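Search this site
Type and press enter

The man who draws up the fixtures

Zsolt Bárány has run the Undgate youth football festival for 6 years, and he would like it known that he didn't apply. "I went to a meeting to complain about the parking," he says. "I came home with a clipboard."

The festival now takes in 202 teams, from under-sevens up to under-fourteens, over one long weekend in May. Bárány does the fixtures himself at his kitchen table in Plirnport, starting at nine in the evening when the phone stops. He has tried software. "It gave one side three matches in a row and then sent them home before lunch. Very efficient, if you don't like children."

His main grievance is with coaches who enter late. His second is with coaches who enter early and then change age group. "I had a man move his whole squad up a year by text message. There was a thumbs up at the end of it, as if I'd agreed."
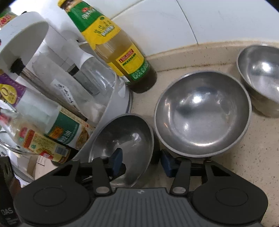 Referees, and where to find them

Finding officials falls to Myrto Sotiropoulos, who still referees the under-tens and says they argue less than their fathers. She needs about 900 hours of whistle time for the weekend and begins ringing round in the new year. "People see my name come up and suddenly they've all got bad knees," she says.

Both of them want smaller squads next time, so that substitutes get a proper game. Bárány has put it in the rules. Sotiropoulos has read the rules, and suspects she is the only one. "They'll turn up with fourteen and look surprised," she says. "Then they'll ask Zsolt, and Zsolt will go and check the nets."

Bárány doesn't dispute this. The nets, he says, do need checking — two came down last year before the first kick-off. Entries close when pitch nine is full.

14 shares
3 comments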